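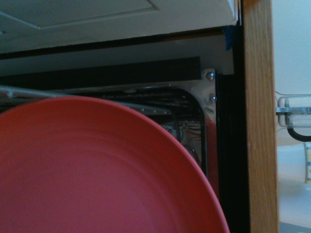
3.2 Water use at the sink and by machine

Households in the Nalora survey washed dishes in one of three ways: by hand under a running tap, by hand in a filled basin, or in a dishwasher. We sent the form to 3000 addresses and got back 2559 that could be used. Rental units are underrepresented, as Tilahun and Mersha also found in their Teshome study.

Running-tap washing was the most common method in homes with one or two people. Larger homes leaned toward machines, but many rinsed each plate first, and the form did not ask how long the rinsing took. We therefore treat the machine totals as a lower limit.

A smaller group of 700 homes kept a meter log in January. Entries with a missing start or end reading were dropped. Logs filled in by more than one person were kept if the handwriting could be matched to the form.

Figure 3. A red plate in front of an open appliance.

Basin washing is taken up in Section 3.3, together with the question of how often the water was changed.

Contact: Haruna Nakajima, Skarnimus | © Skarnimus | Back to top
Search this site Enter keywords Go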